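Bloxham – Kabel und Steckdosenleisten auf Tischen

Kurzbeschreibung

Bloxham ist eine Sammlung von Bildern und kurzen Texten zu Steckdosenleisten, Verlängerungen und Ladekabeln auf Arbeitsflächen. Der Datensatz umfasst 1518 Einträge, davon 384 mit Leisten, die einzeln schaltbar sind. Stand der Fassung: Februar.

Inhalt der Ordner

leisten: Mehrfachsteckdosen, ein Eintrag pro Aufstellung
kabel: lose Kabel, aufgerollt oder ausgelegt
tische: Flächen vor und nach dem Aufräumen
listen: Tabellen mit Bezeichnung, Farbe, Anzahl der Steckplätze, Schalterart

Die Bezeichnungen in den Tabellen folgen dem, was man am Gegenstand sieht. Bei Leisten werden Gehäusefarbe und Farbe der Steckfelder getrennt eingetragen, weil beides oft voneinander abweicht. Taster und Wippschalter stehen in derselben Spalte. Ob ein Schalter ein- oder ausgeschaltet ist, wird nicht erfasst.

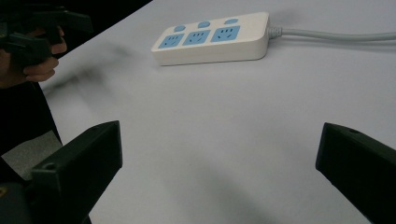

Weiße Leiste mit drei hellblauen Steckfeldern und je einem runden Taster dahinter, Kabel nach rechts geführt.

Für Leisten dieser Bauart gilt: Steckfelder von links nach rechts nummerieren, Kabelabgang als eigene Angabe (links, rechts, hinten). Felder mit zwei- und dreipoliger Öffnung übereinander zählen als ein Steckplatz. Der Knickschutz am Kabelabgang gehört zum Gehäuse, das Kabel beginnt dahinter.

Bekannte Lücken

Helle Leisten auf hellen Tischen sind stark vertreten, dunkle Tische kommen nur in 32 Einträgen vor. Bei 18 Einträgen fehlt die Kabelfarbe, sie werden in der nächsten Fassung nachgetragen. Schuko-Leisten sind vorhanden, aber noch nicht nach Länge sortiert.

Mitarbeit

Tabellen und Benennung: Leena Heinonen
Durchsicht der deutschen Texte: Santino Troncoso
Korrekturen bitte mit Ordnername und Zeilennummer an Leena. Änderungen an den Farbnamen vorher absprechen, sonst passen die Listen nicht mehr zusammen.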